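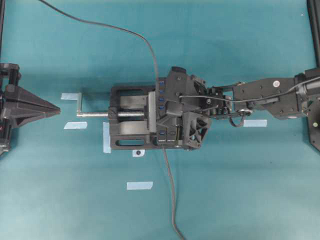 Our project asked whether the "weekend fix" videos that get passed around on Plinder save people money, as their makers claim. I started out doubting it and I am still mostly doubtful, though for different reasons than I had in October. The typical video opens on a tidy surface, a clean cloth and one tool, and the tool is very often a bench vise, black with a shiny silver screw running through the middle. It looks like the only thing you need. Then the wobbly chair or the dripping tap gets mended in under four minutes. What the video leaves out is the price of the vise and the two trips to the store.

Breadcrumb line aside, our question was narrow. We wanted to know what a person who owns almost no tools would pay to do a repair at home, compared with paying a shop.

Projects > Year 2 > Household Money > Does Fixing It Yourself Pay?

What we did

Tsehay Degefa and I picked 12 repairs from the Plinder channel and wrote a shopping list for each. We priced every list at Gimport, the cheaper of the two hardware stores we can reach by bus. Evie Kershaw called repair shops and asked for a quote on the same jobs. Two shops would not quote over the phone, so for those jobs we used a single price, and that is a weak spot in our work.

We did not carry out the repairs. Our teacher wanted us to say this clearly. A person who buys everything and then breaks the tap has a much worse result than our table shows, and we have no way to put a number on that.

What we found

Buying every tool and part new for all the jobs came to 3528 dollars. Having the shops do them came to nearly 1000 dollars less. That sounds like the end of the matter, but it is an unfair test and I argued against putting it first. Most people own a screwdriver. Once we took out the tools that a normal kitchen drawer has in it, and counted shared tools only once, the home total fell below the shop total by 808 dollars.

So the answer depends on who you are and how many things you break. If you fix one chair in your life, pay the shop. If you fix things every month, the tools pay for themselves in the end. The videos are made by the second kind of person and watched by the first.

We also looked at the savings calculator on the Zonden website, which a lot of the videos link to. It asks for the shop price and the cost of parts. It has no box for tools and no box for time. I do not see how anybody could put in numbers and get told to call the shop.

Time was where our group disagreed. Evie wanted to charge each hour at the minimum wage. Tsehay said that people do this on a free afternoon when they would not be earning anything, so the hour costs nothing. I think both are a bit wrong. We left time out of the totals, which helps the home side.

What I would change

I would use more than one store. I would also ask people who have tried these repairs whether they finished them. My aunt has a half-fixed lamp that has been in her hall since I was in grade school, and she counts it as money saved.

Jade Inskip

Comments

Sheila Ackroyd: You can borrow most of these tools. Our library has a whole shelf of them. Did you price that?

Jade Inskip: No, we should have. Tsehay brought it up after the table was done.

Kelly Inskip: The lamp works fine if you hold the switch down.

Evie Kershaw: I still think the hours should count.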